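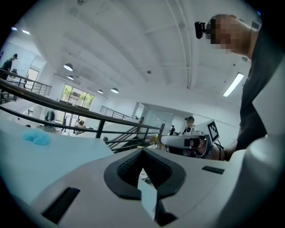

At the white table, with a small light-blue item to the left.

Home | Services | News | Contact

Invoice capture moves to the Jurnivcombe office

From March, all supplier invoices for Igwe will be keyed and checked at Jurnivcombe. Until now the work has been split with Flemarville, and that meant two queues, two sets of batch numbers and a fair amount of emailing back and forth.

The last joint batch held 2,585 invoices. Of these, 763 came in as paper and had to be scanned first. Checkers sent 396 back for a second look, mostly for missing purchase order numbers. Only 19 are still open, and the Flemarville team will finish those before the handover.

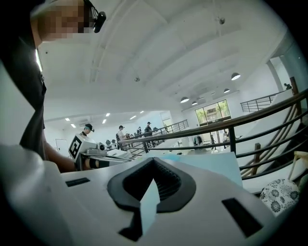

Leaning in over the work.

Clients don't need to change how they send documents. The upload page in Biruvex stays the same, and so does the postal address for paper. Batches received before noon will be keyed the same day. Anything later goes into the next morning's run.

Two small changes to note. Credit notes should now be sent in their own batch, with CN at the start of the batch name. Handwritten amendments need initials next to them, or the line will be keyed as printed and flagged as a query.

Query reports will still go out at 4 pm.

Contact us | Privacy | Copyright Jurnivcombe Data Services | Back to top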